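Trunley teaching group – minutes

Present: Lies Vermeulen (chair), Raghda Azar (minutes), two from Jovden by phone, one of whom stayed.

1. Last minutes. Agreed, after the word "effortless" was struck from item 4.

2. Demonstrations so far. Raghda reported 94 cable demonstrations by remote control, of which Lies will accept 5 fewer. The 5 are the ones where the operator stopped to scratch his nose and the arm dutifully recorded the pause. Jovden asked if pauses could be taught as a feature. Noted.

3. Hand guiding or remote control. Lies still prefers taking the arm by the wrist and walking it through the job. Raghda pointed out that this puts a human elbow in every wrist recording, and that the arm will not have an elbow to hand when it works alone. Remote control stays for plugging in. Hand guiding may be used for the long reach – Lies to be told when it is her turn.

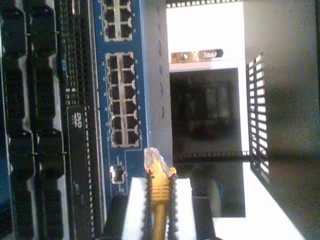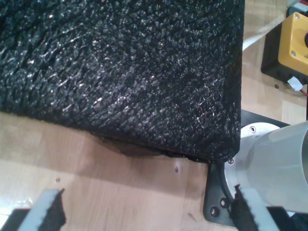
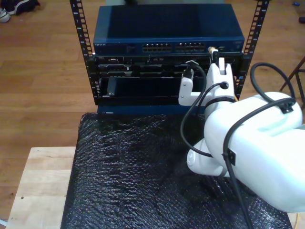
4. Approach to the port. The operators disagree on how to line up a plug, and the arm is learning both opinions. Raghda wants one rule: bring the plug up straight, stop short, look, then push. She referred to the yellow cable held upright between the toothed grips, plug pointing up at the ports, as the pose every run should pass through before anyone goes further. Lies agreed but wants the stop kept under 7 seconds. Operators to be shown the pose before the next session and asked not to improve on it.

5. Software. Zoubi has sent a new version of the playback tool. It opens files faster and closes them without being asked. Keep the old one.

6. Storage. The shared drive holds 3,392 clips, many named "final". Raghda to rename. Raghda asked that it be recorded that she did not offer.

7. Any other business. Lemureo would like to visit in October and try the controls. Agreed, after lunch, with the arm on slow.

Meeting closed at 4:40.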